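Brelus Notes
Posts Replies Media Likes
Brelus Notes > Posts > Handheld gripper practice

Elias Dabbas
Nov 26, 2021

Thread on recording rules for handheld gripper work on a kitchen-type table. These are the rules we use on Ghoneim. Most came out of episodes we had to throw away in August.

Scope first. The rules cover one operator, one gripper, one table, food items and small appliances. They don't cover two-handed work, liquids or anything with a blade. Hazem Helmy keeps a separate sheet for those.

Rule: the appliance state goes in the log before the operator lifts the gripper. Door open or closed, rack in or out, indicator light on or off. "Oven ready" is not a state. Two people read it two ways and the labels split. 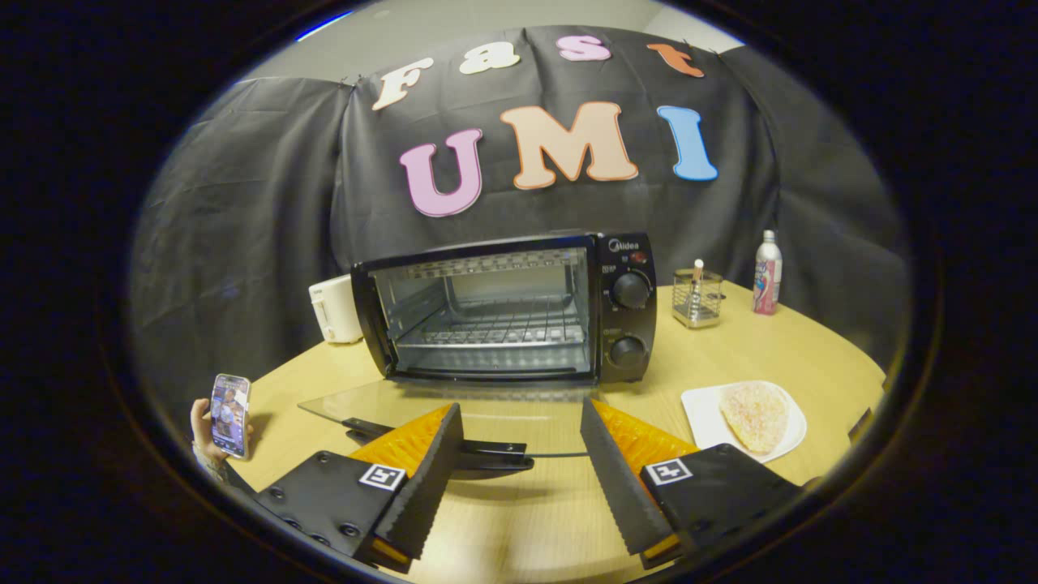 Oven door down, rack in, red indicator light beside the logo. Bread on the plate.

Log the knobs as well. If the printed markings can't be read in the wrist view, write the setting by hand. Do not guess it later from the video.

Rule: both finger markers stay visible for the whole episode. We get finger width from them. If a marker is covered for more than 4 consecutive frames, the episode is flagged. Flagged episodes are reviewed by a second person, who has the final say.

Wipe the marker faces with a dry cloth between blocks. Grease on a marker gives you a width that jitters by a millimeter or two, and it's hard to spot in playback.

Rule on contact: close until the item is held, then stop. On soft baked goods the correct grip looks weak. Operators coming from rigid parts squeeze too hard for their first block, so give them a practice block that isn't saved.
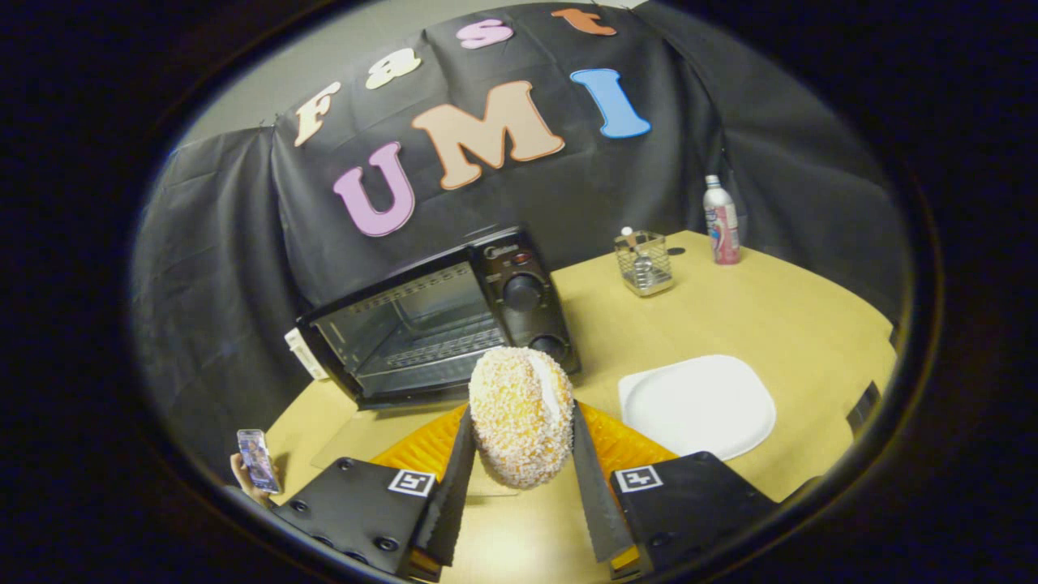
Photo: Elias Dabbas / Ghoneim

Sugar coatings get their own line in the sheet. Grains collect in finger serrations and change the friction. Brush the fingers after every coated item and note it. A filled bun is replaced when the filling reaches the outside of the crust where the fingers go.

Item life: Monholm uses one bun for a full block. We don't. Ours is swapped after up to 70 grasps, sooner if it has changed shape. The old item is never put back in the tray of fresh ones.

Rule on the start pose: item on the plate, gripper back from it and open, both fingers in view. Hold still while you count off 60 frames. The hold gives the tracker a clean start, and it gives the reviewer a place to check the layout.

Long items need a direction. We write it relative to the operator: lengthwise or crosswise. "Rotated" was in the first version of the sheet and meant nothing.

Loose trays and racks get a line each, including where they were set down. A glass tray on the tabletop is a reflection source, so check tracking on a short test clip before starting the block.
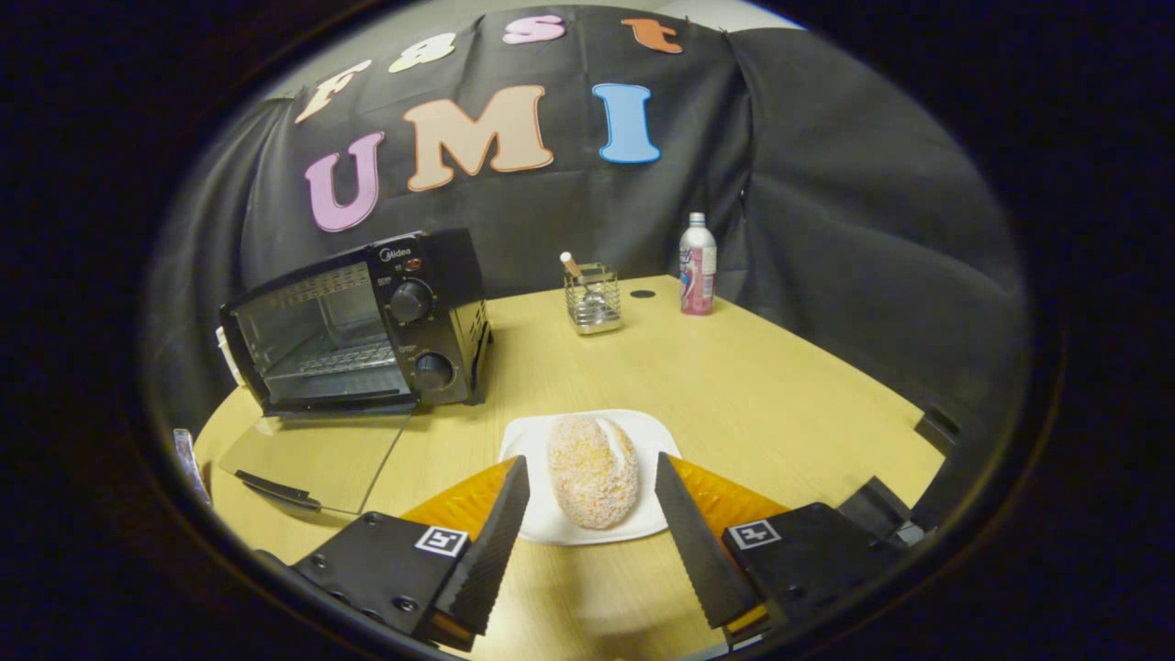 Naming and storage

One folder per block, one log per folder. The log has the same number as the block. Block 2821 has two logs because the bread was changed halfway through and someone started a fresh sheet. Don't do that. Add a line and keep going.

Files are copied to the Fidwood drive before the gripper is charged. The operator signs the log after opening the first and last clips of the block and checking that they play to the end.

Open item: how to log partial grasps, where the item lifts and settles back on the plate. Hazem wants them kept as separate episodes. I would keep them inside the parent episode with a time mark. The current sheet allows both, so write down which one you used.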